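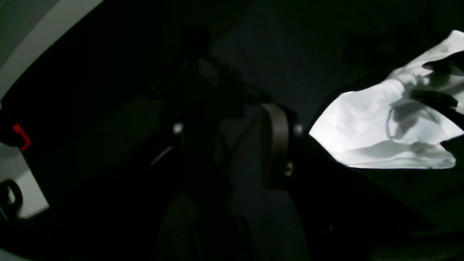
Fri 16 August

So we finally have a rulebook! A real one, printed, hole-punched, sitting in a binder on the shelf by the door where people can spill coffee on it. I've been promising to write about it for ages, and a few of you asked after my last post whether I was going to share what we settled on for cloth work. Most of it, yes.

Quick catch-up if you're new. I work at Prenditz, where we teach robot arms to pick up, move and fold fabric. Napkins, pillowcases, cleaning cloths, that sort of thing. I run sessions, I label things, and since last December I've also been the person who writes down how we do stuff, mostly on account of having complained about it the loudest.

And I had a lot to complain about. We had good habits, but they lived in people's heads. One operator would home the arm before every run, another would do it once in the morning and call it good. Somebody would move a lamp to see better and leave it there. Then we'd look at a week of recordings and wonder why Tuesday was its own little universe.

Okay, the rules. I won't paste all of them (the binder has 24 pages and a good half of that is forms), but these are the ones I keep pointing people to.

Light gets written down. Before each block of runs you note which lamps are on and which way they face. I fought for this one! Our old guide from the Fundau project said "adequate lighting" and left it there, and adequate for what? White cloth under a strong light is a funny thing to work with. The folds come up lovely and everything dark around them sinks away, and then the gripper throws a shadow right across the part you care about. We do want some sessions like that, because people's homes and workplaces are full of bad light. But I want to know which sessions those are without having to open every file and squint. So there's a box on the form now: bright, mixed, low, or one-sided. If you can't decide, it's mixed.

Crumpled means crumpled. This took us two meetings, I'm not kidding. If a run is supposed to start with a crumpled cloth, you pick it up by the middle, drop it, and leave it alone. No fluffing. No tugging out one corner so the arm has something easy to go for. We all did it, me included, and you don't even notice your hand doing it. The new wording is "drop once, hands away," and I've caught myself saying it out loud at the bench.

Hands out before the arm is live. I know, I know, every shop has this one. Ours is a bit stricter than it used to be. The operator says "clear," the second person says "clear" back, and then the arm gets enabled. If you're alone, you don't run it at all. That last part got some grumbling, and I get it, it's a pain when you only have ten minutes of work left and the other person has gone to lunch. Still not changing it. Soft cloth makes people relax in a way that a big metal part never would, and the arm is exactly as strong either way.

Cables get looked at, every time. Any loop that you can hook a finger under has to be checked through the full move, slowly, before you go up to normal speed. We run the slow check at whatever the day's start position is, then at the farthest reach, then folded in close. While you're there, look at the bolts. You're not torquing them, just looking, and if one seems off you stop and call it in. There's a line for your initials and please, please make them readable.

Failed runs stay in. You mark it failed, you pick a reason from the list, you move on. Under the old way people would quietly redo a run until it looked good, so our numbers were gorgeous and told us very little. The first full batch under the new rules was 252 runs, and 99 of those were marked failed. I'll admit my stomach dropped a little when I saw that on the sheet. Then we went through the reasons and it was the most useful afternoon I've had all year. A big pile of them were the same thing, the finger coming down on top of a fold and pressing it flat when it should have come in from the side. We'd never have seen that with the bad ones thrown away.

Cloths get retired. After 200 runs a cloth goes in the rag bin. They go soft and limp with all the handling, and an old cloth doesn't bunch up like a new one does. Each one has a number on a tag and a row in the log. (I did ask if I could take the retired ones home. My kitchen is very well supplied now.)

There's one rule I lost. I wanted a fixed break every hour for whoever's driving, and what we ended up with is "as needed," which in practice means when your neck hurts. I'm going to bring it up again when we review the binder in December, and if any of you work somewhere with a proper break rule that people stick to, I would love to hear how it's worded.

I've also had questions about whether the folks over at Magbanua are using the same forms. Sort of! They took our light box and the failed-run list and left the rest, and their crumple rule is different from ours (they shake the cloth first, and we've agreed to disagree). We're trying to line the two up before the Edier work starts, so if you're waiting on a clean blank copy of the run sheet, give me until that's sorted out. The version going around right now has a typo in the reasons list and two boxes both marked with the number 7.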